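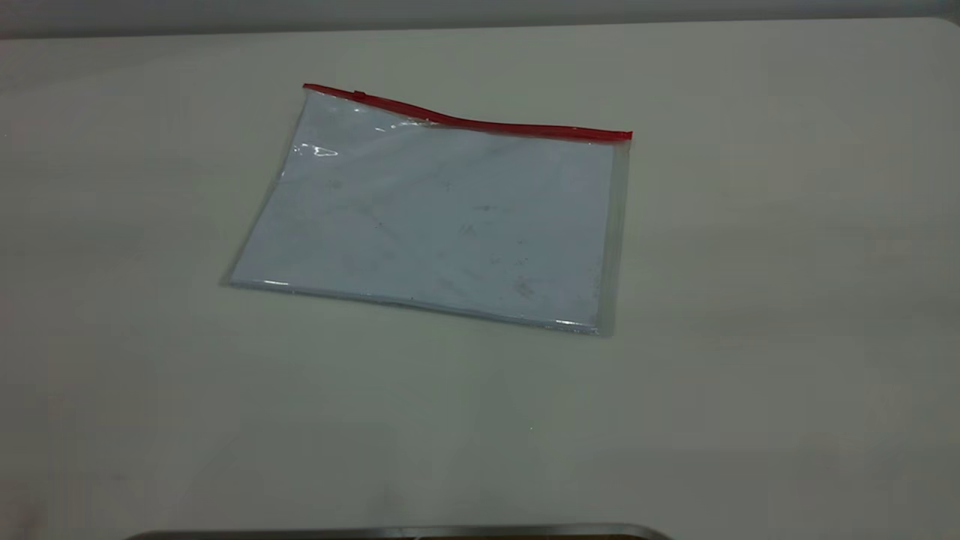 Print this page | E-mail this page
Reading time: 4 min

Gripper bench notes, November, starting 9 am

Pouch day. Clear zip pouch, red zipper, flat on the table. Question from last time still open: which fingers can get a flat flexible thing off a smooth top without chasing it all over the place. Candidates are the Travon parallel with stock rubber pads, same Travon with the thin Stenitz nails, and the Pladero suction head (single cup, bellows type). Arm and controller unchanged from the box tests. Overhead camera left where it was, fixed one too.

Start pose same for every run: zipper toward the wall, bottom seam toward the arm, slight tilt. Did not bother squaring it up. If it only works square it is no use to Figueroa anyway, their stuff comes down the chute any old way.

Stock pads first. Bad. Pads land either side of the zipper, close, and the film just slides under them. Lowered approach 1 mm, got a pinch on the zipper strip twice, lost it both times on the lift. Lowered again and the force limit tripped. Reset, tried from the seam side instead, worse. The seam has nothing to grab. Stopped after 6 tries, no point.

Nails next. Swap takes longer than it should, the left screw is nearly stripped, somebody please order more M3s (I did write this on the board). Re-zeroed the fingers. Much better right away. Nail goes under the top edge, the zipper is stiff enough to ride up on it, other finger comes down on top. 9 tries, 6 good lifts. Two of the misses were the nail running over the zipper instead of under, and one where it caught and spun the pouch a quarter turn. Slider end is worse than the middle, it kicks the grip sideways. Aim for the middle or the plain end, stay away from the slider.

Note the zipper is not straight, it has a wave in it. Where it dips the nail goes under or doesnt depending on which bit you hit. Should take the height from where we are actually grabbing and not one number for the whole edge.

Suction. Ismail was sure this would win. Cup on the middle of the body: seals fine, lifts the top layer only, the pouch balloons a bit and then the bottom layer peels the rest up after it. Looks ugly but holds. Cup anywhere near the creased part under the zipper: hisses, no seal. Vacuum reading went to 42 on a good seal and never got past 9 on the creases, so at least the failure is easy to detect. Threshold somewhere between, pick later. The droop is the real problem. Placing it flat again is a mess, the far corners touch first and fold under. Would be ok for drop in a bin, not for stacking.

Cameras. Depth is hopeless on this as expected, clear film reads as table or as holes, and the glare up by the left of the zipper turns into a fake bump that the planner wanted to go around. Color is the way. Red against the gray table is about as easy as it gets, so I threw out the depth mask and just segmented red, fit a line, took the ends. Gives the angle and the top edge for nothing. Body outline from the zipper plus known size. Obviously falls apart the day they send us a pouch with a clear zipper. Ask Figueroa if all of theirs are colored, I never got a straight answer.

Exposure: dropped it until the glare stopped clipping, red still fine. Bottom seam glints at both corners, could maybe use those as a check on the fit. Didnt try it.

Controller: the old one stuttered on the slow approach, you can hear it. Fine above a certain speed but the nail approach has to be slow. Raised the loop rate to 400 and the stutter went away. CPU is ok. Leaving it there unless somebody objects.

11:40, Ismail El-Sayed came by and asked why not slide the thing to the table edge and grab the overhang. Fair. Needs a low drag force and the rubber pads could do that with no swap. But Figueroa have a lip on their table, so probably no. Worth one afternoon anyway for our own use.

Where it stands: nails for pick and place, suction as backup for bin drops, stock pads back in the drawer. All of this with the pouch flat. Filled ones will behave differently, suction may get worse and nails may get better, dont quote todays numbers for those.

To do
- M3 screws!!
- local height along zipper instead of single value
- vacuum threshold
- same runs with pouch turned around, slider at the other end
- wipe the pouch, then redo suction, want to know if smudges matter to the seal
- Ismail: drag to edge script, old one is in the Travon folder, needs the new tool offset or it will hit the table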